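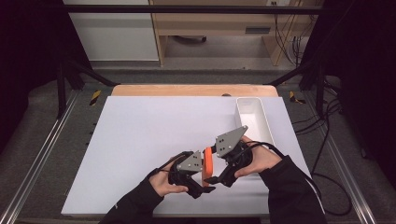 Does a Tevis bus pass work on the Lascombe park-and-ride?
Asked by Nour Srour

I've got the monthly Tevis pass and start a job in Lascombe in November. The city page says the pass covers "all local services." The driver on the 315 says the park-and-ride is not a local service. It stops 4 times in Tevis, so I'd love to know what it thinks it is. Do I pay twice?

2 answers

Booker Kasprzak
Legally it's a regional express that happens to stop near your house. Your pass is good as far as Pukwood Road, and past that you need the add-on, six dollars a day or a monthly one if you ask at the Kanaan Street window. The ticket machine doesn't sell the monthly. It will sell you six dollars a day until you die.

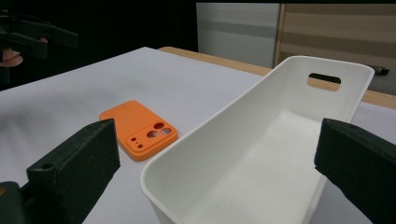

Bring the pass itself, they won't look it up by name. The window closes at 4, and the line gets going well before that. Also check whether your new job has a transit benefit, mine covered the add-on and I only found out from a poster in the break room.

Khalil Sfeir
just bike it, its mostly flat

Nour Srour (comment)
It's a highway, Khalil.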